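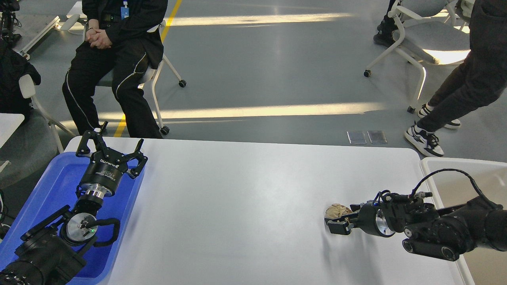
Surness wrote in to ask why the cloth list has no fold sizes, and whether "loose" means dropped from the hand or just not folded. Fair question, it should have been in the first version. Loose means not folded. Nothing more than that. Fold sizes are now in the sizes file, see below.

Melarier Cloth Sorting Notes
README, version 2
Last edit 19 Apr 2021

What is in here

Notes and lists for sorting small cloths at a table. Trays, bins, labels for the state of the cloth, and the order of work. Written for people who set up the table and people who read the results later. If you only want the labels, skip down.

Files

cloths.csv – one line per cloth, with color, size and fabric weight
sizes.csv – fold sizes, new in this version
states.csv – what state the cloth was in when picked up and when put down
table.txt – where things go on the table
changes.txt – what it says

Old file napkins.csv is gone. Everything in it moved to cloths.csv. If your script still looks for it, fix the path.

Table setup

Any flat table with a plain light top. No tablecloth, no mat with a pattern. Wipe it before you start and after each batch, lint shows up more than you'd think.

Shallow tray on one side, bin at the far corner on the other side. Tray is for cloths waiting. Bin is for cloths that are done or rejected, depending on the round. Write down which. We forgot in the first Kennedy batch and had to drop a good part of it.

Keep the middle clear. Phones, cups, pens all go somewhere else. Chairs back from the table edge so people can sit without bumping it. Walking past is fine.

Cloths

Cotton and cotton blend mostly, plain colors – beige, white, gray, a few blue. 65 cloths in the full set. No prints. No fringe. Three had a hem coming undone and are marked hem_bad, leave them out if you care about edges.

Wash before first use. New cloths are stiff from the sizing and hold a crease that isn't yours. After one wash they behave. No fabric softener, it makes them slippery and then they slide off the stack. Dry flat if there's space.

Iron only the ones marked iron_yes. The rest should look like they came out of a drawer.

State labels

flat – lies open, all corners visible
half – folded once
quarter – folded twice
loose – not folded, any shape, includes bunched and crumpled
rolled – rolled from one edge
unsure – use this one! better than a guess

A cloth held up off the table gets the label for how it looks while held, so usually loose. Don't label it flat just because it was flat in the tray a moment ago. This was the most common mistake in version 1 and it's mostly been cleaned up, but check the Zongate rows if you use them, those were done fast.

Twisted is not a label anymore. Old rows with twisted are now loose.

Fold sizes

Measured on the short side, after folding, no pressing down. In centimeters. Rounded up to the whole number. Quarter folds drift a bit from one person to the next so treat the numbers as a guide. If yours is off by 2 or less leave it alone.

Order of work

1. Fill the tray, cloths in no particular order
2. Check the bin is empty
3. Take one cloth, note the state
4. Put it down in the middle, note the state again
5. Move it to the bin or the stack
6. Next

Corrections go in the notes column. Don't go back and overwrite the first state, we want both.

A batch runs up to 90 minutes, then stop. People get sloppy with the labels past that, me included. If the tray isn't finished write down where you stopped and start from there next time.

Known problems

Beige on a light table is hard to read near the edges. Corners get missed. A darker table helps but then the gray ones go bad instead, so we stayed with light.

Fabric weight is missing for the blue cloths. Scale was out. Will be added when someone weighs them.

Some rows have the same cloth id twice in one batch. It's real, the cloth went back in the tray. Not a duplicate, please dont delete.

The Kennedy rows use "bin" for both the bin and the tray. No way to sort that out now. Skip the location column for that batch, the state labels are fine.

Spelling of colour/color was mixed, now all color.

Using it

Fine for practice sets, label checks, teaching folding, that sort of thing. Not good for anything about laundry in general, the cloths are too small and too much alike. No towels, no sheets, no clothing. Asked for many times. Maybe later in a seperate set.

If you add rows, use a new batch name, don't append to ours. Keep the column order.

Changes in this version

Added sizes.csv
Removed napkins.csv and the twisted label
Definition of loose written out properly
Fixed header in states.csv, had a stray comma

To do

Blue cloth weights
Photos of each fold next to a ruler
Decide if rolled needs a size too – leaning no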